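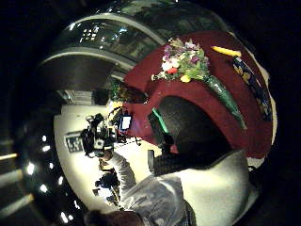
Ward office hours and the Prillell lease — what does the council rule require?

Posted August 19, 2026 by jusside_north
Print this page | E-mail this thread

jusside_north
The Jusside council voted in December to give every ward member a staffed office inside the ward. Ours still meets residents at a folding table in the library lobby. The agenda packet lists a lease at the Prillell building, 933 square feet, with a line item for furniture. The door is locked and there is no sign on it. Does the rule set a deadline for opening, or only for signing the lease?

culvert_reader
Only for signing. Section 4 of the resolution says the clerk "shall secure premises" within the budget year. Opening hours are in section 6, and section 6 says "as staffing permits." The lease was signed, so on paper the city is in compliance.

precinct_35
I read section 6 differently. "As staffing permits" modifies the number of hours per week. It doesn't modify whether the office opens. There is a floor of two evenings a month in the attachment.

culvert_reader
The attachment is a staff memo. It was never adopted. Check the roll call, the motion was on the resolution text alone.

precinct_35
The motion was "resolution and supporting material." I have the minutes open.

culvert_reader
Draft minutes or approved minutes? The draft says that. The approved version dropped the last three words.

precinct_35
Draft. I'll pull the approved ones.

mostly_zoning
While you two sort that out, there is a separate problem with the Prillell building. The suite was permitted as storage. A public-facing office is a different occupancy class and needs a change-of-use permit before anyone can be let in. The permit portal shows an application received and not assigned to a reviewer. No reviewer, no inspection, no opening. The lease can be perfect and it won't matter.

jusside_north
Is there an application number?

mostly_zoning
It ends in 176. Search by parcel and not by street address, the address search drops anything with a suite letter.

jusside_north
Found it. Status is "intake complete." The applicant is listed as Fukuda, who I assume is the property manager and not the city.

mostly_zoning
Fukuda manages the building, yes. That's normal. The owner's agent files for change of use and the tenant signs a consent form. If the consent form is missing, the application sits at intake complete and never moves. I have seen one sit that way for most of a year.

hydrant_flats
Why does a ward member need an office at all? Ours returns calls. The rent is $400 a month before utilities, and our end of Enorau still has a crosswalk with no paint on it.

jusside_north
Because not everyone calls. At the library table you are discussing a water bill or an eviction notice in front of the checkout line. I have watched people turn around and leave.

hydrant_flats
Then use the library study room. It has a door and it costs nothing.

jusside_north
Study rooms can't be reserved for city business. Library policy, posted on the wall next to the rooms.

hydrant_flats
So change the policy. Cheaper than a lease.

culvert_reader
The library is its own taxing district. Council can ask. It can't order.

enorau_east
For comparison, the Enorau ward office did open. It is one room behind the post office, with a part-time clerk. The sign-in sheet gets reported to council each quarter and the last one showed 35 visits. Whether that is a lot depends on who you ask. Most were about trash pickup and could have gone through the regular city line.

hydrant_flats
That supports my point.

enorau_east
Partly. The rest were permit and tax questions where people brought paperwork with them. You can't do those well by phone. I would keep the office and cut the hours.

precinct_35
Back with the approved minutes. culvert_reader is right, the words "and supporting material" are gone. There is no note of a correction being made from the floor, though. A change of substance between draft and approved minutes should be recorded as an amendment. I still think that can be challenged.

culvert_reader
Challenged how? The approved minutes are the record. You would need the audio.

precinct_35
The clerk keeps the audio. I'll file a request for it.

mostly_zoning
Fine, but the permit is the faster route. Anyone can e-mail the permit desk and ask whether the tenant consent is on file. That is public information and doesn't require a records request. If it isn't there, the ward member can get it signed through the city manager's office in a day.

jusside_north
Sent. I asked for the status of the consent form and the name of the assigned reviewer.

hydrant_flats
Ask them about the crosswalk too.

culvert_reader
Different department. Crosswalk paint is public works, and that request has to come in by location code — the code is on the tag on the signal pole.

jusside_north
The permit desk answered. No consent form on file. They had sent a notice to Fukuda and nothing to the city. I have forwarded the reply to the ward member and copied the city manager.

mostly_zoning
Ask for written confirmation when it gets logged. The portal status lags.

Last updated: two replies hidden by moderator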